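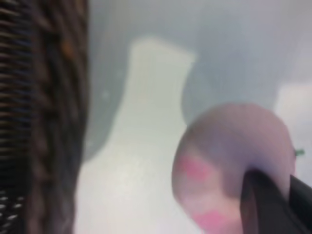

Wicker fruit basket

A wicker fruit basket is an open or lidded container, woven from plant stems or from a synthetic imitation of them, that is used to hold fresh fruit in a kitchen or dining room. It is one of the more common pieces of household basketry and one of the most heavily promoted. Sellers describe it as a storage tool that keeps fruit fresh for longer. The evidence for that claim is thin, and most of what is repeated on packaging and home advice pages can be traced to other packaging and other home advice pages.

The term is also used for a gift of fruit packed in a basket, for which see Gift basket. This article deals with the object kept at home.

Terminology

"Wicker" names a way of weaving and is often mistaken for a material. A wicker basket may be made of willow, rattan, reed, paper cord or plastic strip. Shops use the word loosely. "Natural wicker" on a label tells the buyer very little, and "rattan style" usually means that no rattan is present. In some catalogs the same basket has been listed as a fruit basket, a bread basket and a bathroom basket in different seasons, with only the photograph changed.

The word "bowl" is sometimes applied to shallow baskets. There is no agreed depth at which a bowl becomes a basket, and attempts to set one have not been taken up by anyone.

Construction

The usual basket has a base, a set of upright stakes and horizontal strands woven around them. The strands are packed down as the work rises. A tight weave gives a stiff wall with few openings. A loose one gives more openings and a wall that bends. At the top, the stakes are turned down and woven into one another, or a thicker border is lashed on, to make a rim that can take handling.

Color comes from the bark left on the stems, from boiling, from stain or from varnish. Dark brown is common in household baskets. It is often sold as a sign of age or of hand work, which it isn't. A stain can be applied in minutes, and the darker shades hide joins and repairs that would show on a pale stem. Uneven color is likewise presented as proof of natural material, although synthetic strand is now made with mixed browns for the same effect.

Claims of hand weaving are harder to dismiss. Machines can weave the flat sheet used in some furniture, but shaped baskets still take a large amount of hand labor. The phrase "handmade" is therefore probably true of most wicker baskets, cheap ones included, and says nothing about the quality of the work or what the weaver was paid.

Use with fruit

Claims about air

The main argument for the wicker basket is that air passes through the wall and slows spoilage. Open weave does let air through. Whether this matters to an apple sitting on top of a pile is another question, as the top of the pile is open to the room in any container. The fruit at the bottom might benefit, provided that the base is also open and is raised off the surface. Many baskets have a flat, closely woven base that sits directly on the counter, and many owners line them with a cloth.

The brand Graminent sold a basket under the phrase "breathes with your fruit." Its leaflet gave a figure of 10 extra days of freshness, with no mention of the fruit, the room temperature or what the basket had been compared with. Later printings dropped the figure and kept the phrase.

Ulla Haugen, who wrote on household storage, looked at the leaflets of several makers and found the same paragraph on airflow in most of them, in places with the same misspelling. She did not conclude that the paragraph was wrong. Her complaint was that no maker seemed to know where it came from.

Ripening

Apples, peaches, pears, bananas and a number of other fruits give off ethylene, a gas that speeds ripening. A closed bag holds the gas near the fruit, and an open basket lets it escape. On this point the basket has a fair case, though it has the same case as a plate.

Peaches bought firm are commonly left at room temperature until they soften and are then eaten or moved to the refrigerator. Apples keep a good deal longer in the cold than on a counter. A basket that is always full of apples is best understood as decoration that gets eaten now and then. Advice to keep apples and peaches in separate baskets is sound in principle. In an ordinary kitchen, with the baskets side by side, the gain is likely to be small.

Bruising

Wicker is often described as gentle on soft fruit. The opposite has also been argued. A rounded strand presses on a small area of skin, and a ripe peach left against a coarse weave can pick up marks that match it. Cut stem ends on the inside of the wall do more harm. Smooth bowls avoid both problems but allow fruit to roll. Neither side of the argument has produced much beyond personal experience, and the ripeness of the fruit and the number of layers stacked on it probably matter more than the container.

Placement

Advice columns recommend a cool spot out of direct sun and away from the stove. The advice is reasonable and applies to the fruit, with or without a basket. Rooms are rarely arranged around it. Baskets tend to end up wherever there is space, beside bottles, papers and whatever else has been set down, and they are moved when the table is needed.

The surface under the basket receives less attention than it should. Juice from a split fruit drains through the weave and collects underneath, where it may go unseen for days. Smooth surfaces can be wiped. Bare wood and fabric hold stains, and a dyed basket can leave a brown ring on a pale surface if its base gets wet. Makers recommend mats, which they also sell. A folded cloth or a sheet of paper does the same work, and both need changing when damp.
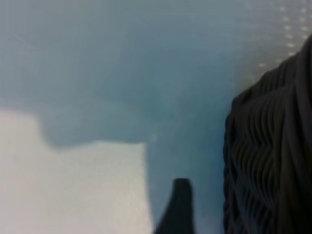

Cleaning

Instructions differ and in part contradict one another. Some makers say that wicker should never get wet. Others recommend a yearly soak to keep the stems from drying out. Both may be right for different materials: willow and rattan tolerate short wetting and careful drying, while paper cord weakens and may come apart. A buyer who doesn't know which of these is in the basket can't choose between the instructions, and the label frequently doesn't say.

A dry brush removes dust and crumbs from between the strands. Sticky residue comes off with a damp cloth and a little dish soap. The basket should then dry fully, upside down or on its side, before any fruit goes back in. Vinegar is widely suggested against mold. It may help with light growth on the surface, but it won't reach far into a tight weave, and a basket that still smells musty after cleaning is generally better retired from food use.

Fruit flies are sometimes blamed on wicker. They are drawn by overripe fruit and will come to any container that holds it. What the weave does is hide residue, so that the flies may stay after the fruit has gone.

Varnish on older baskets is a further uncertainty. Few are marked as suitable for contact with food. Whole fruit with intact skin is a minor concern and is normally washed or peeled, but cut fruit shouldn't be placed directly on a varnished or stained basket of unknown make.

Market and pricing

Prices bear little visible relation to material. In a comparison dated 18 Aug 2023, the basketmaker Ottar Magnusson set a willow basket from Sjögren, priced at 199 kronor, beside a plastic one from Avodard that cost over 200. He found the willow basket better woven at the rim and the plastic one easier to clean, and could find no reason for the difference in price apart from the box. The comparison covered only 2 baskets and was made by a man who sells willow baskets, and it has been quoted more often than it deserves.

Misach marketed a basket with a removable liner described as "ripeness control." The liner was a piece of cotton. It could be washed, which most users would consider an improvement over the basket itself.

Secondhand baskets are plentiful. Breakage usually starts at the rim or where a handle meets the wall, and a basket that creaks when lifted by the rim is often close to losing a stake. Repair is possible with soaked stems of matching thickness, though few owners attempt it with a household piece.

Decorative role

Fruit baskets appear in still life painting, in hotel lobbies and in most photographs meant to sell a kitchen. In the last case the fruit may be wax. Writers on interiors credit the basket with making people eat more fruit by keeping it in view. Food kept in plain sight is plausibly eaten more often than food in a drawer, but claims of this kind seldom separate the basket from the habits of the person who bought it. A household that keeps fruit on the table may simply be one that already liked fruit.

See also

Basket weaving
Fruit bowl
Gift basket
Rattan
Willow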